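Werkstattkurs Drillthorpe, Skript zu Abschnitt 7
Simulieren vor dem Zerbrechen
Stand: 13 Sep 2024

7.1 Wozu der Umweg
Wer in der Gemeinschaftswerkstatt an den Arm will, lässt seine Greifroutine vorher in der Simulation laufen. Die Regel stammt aus dem November, in dem die Teeküche ihre letzten heilen Tassen verlor. Virtuelles Geschirr kostet nichts und muss auch nicht zusammengekehrt werden. Eine Routine gilt als werkstattreif, wenn sie 50 Durchläufe ohne Kollision übersteht. Der bisherige Rekord an Fehlversuchen liegt bei 302 – er wird in Ehren gehalten und soll bitte nicht überboten werden.

7.2 Griff von innen
Bei Gefäßen mit weiter Öffnung muss man nicht außen zupacken. Die Finger fahren geschlossen ein und drücken dann gegen die Innenwand. Den Henkel, an dem schon ganze Abende gescheitert sind, darf man dabei ignorieren.

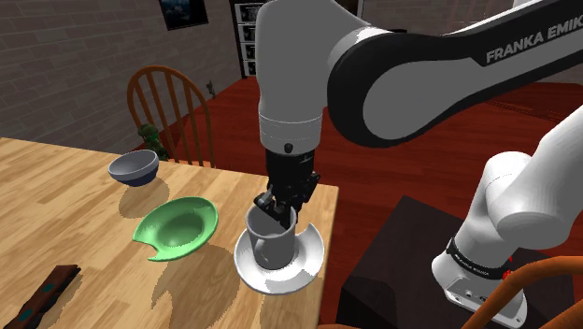 Abb. 7-1: Franka-Arm am Esstisch (Simulation), Finger in der weißen Tasse.

Zu beachten ist die Untertasse. Sie steht im Modell nah an der Tischkante, und wer beim Anheben seitlich zieht, nimmt sie gern mit. Also zuerst senkrecht hoch, dann erst zur Seite. Teller und Schälchen gehören als Hindernisse in die Kollisionsliste, auch wenn man fest vorhat, sie nicht zu berühren. Das hatten andere auch.

7.3 Übertragung auf den Werkstattaufbau
Die Öffnungskraft bleibt beim ersten echten Versuch auf der kleinsten Stufe. Den Reibwert aus dem Paket Bornance bitte nicht ungeprüft übernehmen, er ist von einem Optimisten eingetragen worden. Eine Hand bleibt am Not-Halt, die andere hält keinen Kaffee.

Aufgabe bis zum nächsten Termin: Szene laden, Tasse auf den Teller umsetzen, Protokoll im Ordner Kekdale ablegen. Startwert für den Zufallsgenerator ist 3009, damit sich die Ausreden vergleichen lassen.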